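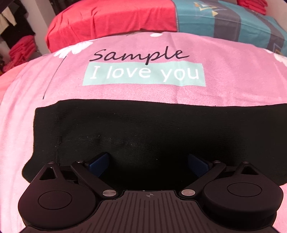
Pink printed sheet, black knit on top

quiltless_in_parnomville
November 2, 2021
So I bought the sheet set everybody in the bedding section keeps pushing. The listing says 300 thread count, "hotel feel," 2,595 glowing reviews. I have slept on it for 10 nights and I am not convinced any of that means a thing. It feels like a regular sheet. My old set from Narcombe was 234 according to the tag (weird number, I know) and I liked it better. Can somebody explain what I paid extra for?

lintfree
Thread count stopped meaning much a long time ago. They twist a few thin yarns together and count every one of them. What fiber is it? If the listing didn't say in big letters, it's polyester.

quiltless_in_parnomville
Listing says "cotton touch." I took that to mean cotton. I see now that I was an idiot.

lintfree
Yeah. "Cotton touch" is polyester. "Cotton rich" can be a blend. Only "100% cotton" means cotton, and even then I read the sewn-in tag before I believe it.

harborview_hal
I'll disagree a little. I've had poly sheets on the guest bed for years and they wash fine, dry fast and never need ironing. People on this board act like microfiber is a crime. If you sleep cold it's great. What did you pay, and is it really uncomfortable or are you just mad at the label?

quiltless_in_parnomville
Both?? I sleep warm and I wake up clammy. But I'm also mad at the label, and I think I'm allowed to be. 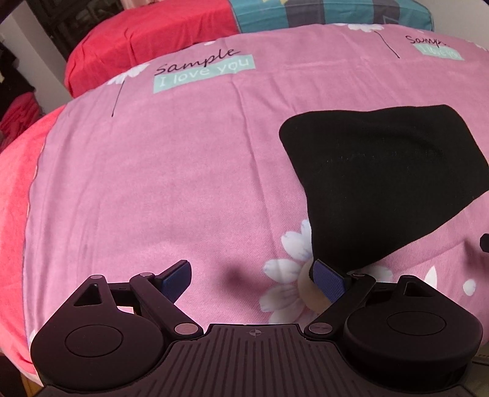 And another thing, the pilling. The seller told me by email that pills come from "improper care." I washed it cold, gentle, by itself, like the card said. I don't see how I could care for it any more properly than that.

mothballs77
Did you wash it before the first use? You're supposed to wash new sheets twice with a cup of vinegar to set the fibers. My mother swore by it.

lintfree
Vinegar doesn't set anything. That one gets repeated in every thread and I have never seen anyone back it up. Vinegar can help with detergent residue, maybe. It won't stop polyester from pilling.

mothballs77
Well mine don't pill. So.

lintfree
What are yours made of?

mothballs77
Cotton percale from Belmonte

lintfree
I rest my case.

harborview_hal
Pilling is friction. Long fibers pill less, short ones pill more, and poly hangs on to the pills where cotton tends to shed them. Where is it pilling, all over or just down by your feet? If it's the feet then it's your socks.

quiltless_in_parnomville
Feet and hips. I do wear socks to bed in winter, but it's barely been cold here.
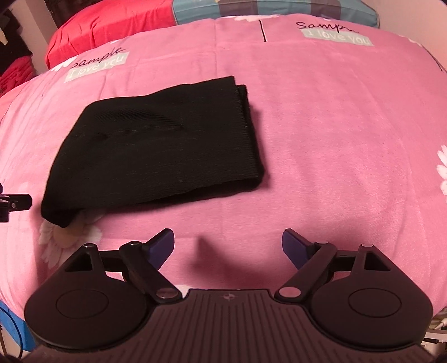 I went back and sorted the reviews by lowest and there they were, page after page saying the same thing. Pills, hot, corners pop off. The good ones were mostly written the week the thing arrived – "so soft out of the bag!" Sure it is. Everything is soft out of the bag. Ask me in January.

mothballs77
I never trust a review with no wash in it.

harborview_hal
Okay that one I agree with. Still think you should give it a few more weeks. Skip the dryer sheets, low heat.

lintfree
Why would he give it weeks? The return window will close. That's what the seller is hoping for.

quiltless_in_parnomville
She, but yes. Window is 30 days and they want it "unused," so how exactly does a person find out that a sheet pills?

prarkanov_fan
Has anyone tried the Prarkanov ones? They say no pilling guaranteed and they're half off right now

lintfree
They're always half off.

quiltless_in_parnomville
I looked at those. Guess what the fabric is called. "Cotton feel."

harborview_hal
lol. Get a fabric shaver and keep the receipt.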